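Clonano
A small, patient collection of handwritten household recipes, typed out and tidied up

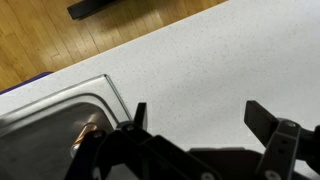 White speckled countertop, with a black two-fingered gripper held open over it.

Welcome, and thank you for opening the readme before the data, which puts you ahead of me on most days. Clonano is a set of 2672 recipe cards, notebook pages and backs-of-envelopes from home kitchens, transcribed as plain text and lightly organised so that people can search them, read them, study them, or just find a decent way to use up a glut of zucchini. It began as a single biscuit tin and grew from there, mostly because people who heard there was one tin had another at home.

What's in the box

The collection is split into two parts, and they are different enough in character that it's worth knowing which one you're in.

Maveck is the larger part. It holds the recipe cards proper, the kind written on ruled index cards and kept upright in a box with dividers. They tend to be complete. There's a title, a list of ingredients, a method, and very often the name of the dish's original owner in the corner, which we have taken out (more on that further down).

Somogyi is the smaller and messier part, named after the street where the first notebook turned up. It's all bound notebooks and loose sheets. Recipes run over the page, stop halfway, get picked up again behind a knitting pattern, and sometimes consist of nothing but quantities. If you want tidy data, start with Maveck. If you want to know how people cooked on a weeknight when they already knew what they were doing, Somogyi is the better company.

How it's laid out

Each recipe is one text file, and each part has an index you can open in any spreadsheet program. The columns in the index are:

id -- a short code, unique across both parts
part -- maveck or somogyi
title -- as written, spelling and all
title_plain -- our modernised version, for searching
course -- soup, main, side, baking, preserves, drinks, other
units -- imperial, metric, mixed or none
complete -- yes, no or unsure
notes -- anything the transcriber wanted to pass along

The notes column is my favourite and I'd encourage you not to drop it when you load the file. A good deal of the collection's personality lives in there, including corrections in a second hand, crossed-out sugar amounts, and the remark "never again" written beside a curried egg mould.

How the transcriptions were made

Every card was typed by one person and read back by another, the old proofreading way, with one reading aloud and the other following along on the original. Where the two disagreed, a third person had a look. Where all 3 disagreed, the word went in with a question mark in square brackets after it, and it has stayed that way. Please leave those brackets alone if you can. It's tempting to guess, and I have been very sure of a guess more than once and been wrong (a "tsp salt" that was plainly "top shelf", which changed the fruitcake a fair bit).

We kept original spelling, abbreviations and line breaks in the body of each recipe. "Choc." stays "choc." and "bi carb" stays "bi carb". The only things changed silently are page numbers, which are gone, and underlining, which is shown with an underscore on either side of the word.

The typing was done in Durnix, a little plain-text editor that one of us has been fond of for years. You don't need it. The files will open in anything.

Measurements, and a gentle warning

Please read this bit before you cook from the collection or do any arithmetic with it.

A cup is not always the same cup. An Australian cup is 250 mL, an American one is a touch smaller, and an old imperial measure is larger than both. The tablespoon is worse. In Australia it's 20 mL and nearly everywhere else it's 15, and very few people wrote down which they meant because in their own kitchen there was only the one spoon. We've made no attempt to convert anything. The units column tells you the general family and leaves the rest to your judgement.

Oven temperatures are another muddle. "Moderate", "slow" and "quick" turn up constantly, and plenty of cards have a bare number with no scale beside it. Anything over 300 is almost certainly Fahrenheit. A number like 180 is nearly always Celsius, but there are a few low, slow custards that will catch you out.

A word on safety as well. Some of the preserving and bottling recipes follow methods that are no longer considered safe, particularly for beans, beetroot and other low-acid vegetables. They're here as a record. They have the word "preserving" in the notes column so you can filter them out, and I'd ask you to use current, tested instructions for anything that's going into a sealed jar.

Names and privacy

Recipe cards are surprisingly personal. People wrote phone numbers on them, and birthdays, and small complaints about the neighbours. We removed surnames, phone numbers, street addresses and anything medical, and replaced each with a plain tag such as [name] or [address]. First names inside a title were kept when the family was happy with that, so you'll still find a number of aunties in there.

If you come across something that looks as though it slipped through, please tell us the id and we'll fix it in the next release. There's no need to explain why it bothers you.

What it's good for

People have used early copies for looking at how spelling drifts, for comparing the sugar in baking across generations, and for school projects on home cooking. It has also been used for dinner, quite a lot.

It's less suited to anything that needs a balanced sample. The cards came from people who kept things, and who knew somebody who knew us. Baking takes up far more room than it would in real life -- a person doesn't need a card to boil potatoes, but nearly everyone needs one for a sponge. Please don't treat the collection as a picture of what a whole country ate.

Known problems

Duplicates. There are at least 40 cards that are near copies of one another, most of them the same lemon slice. We left them in, as the small differences are interesting, but you may want to remove them.

Odd characters. Fractions were typed as 1/2 and 3/4, though a few of the single-character kind crept in from an earlier batch.

The course column. A jelly salad is listed under "side" in Maveck and under "other" in Somogyi. We know. There was a discussion and it didn't settle.

Changes

Version 2 adds the title_plain column, corrects a run of ids that had slipped by a row, and brings in the last of the loose sheets. Another update is planned for June, mostly notebook pages with water damage that are taking a while to read.

Using and sharing

You're welcome to copy, share, adapt and reprint anything here for any non-commercial purpose, as long as you mention Clonano somewhere and pass it along on the same terms. Community cookbooks and school fundraisers count as non-commercial as far as we're concerned. If you print one, we'd love a copy for the shelf.

Corrections are very welcome, big or small. Send the recipe id, the line as it stands, and the line as you think it should be. If you've made the dish and have an opinion on the oven temperature, put that in too.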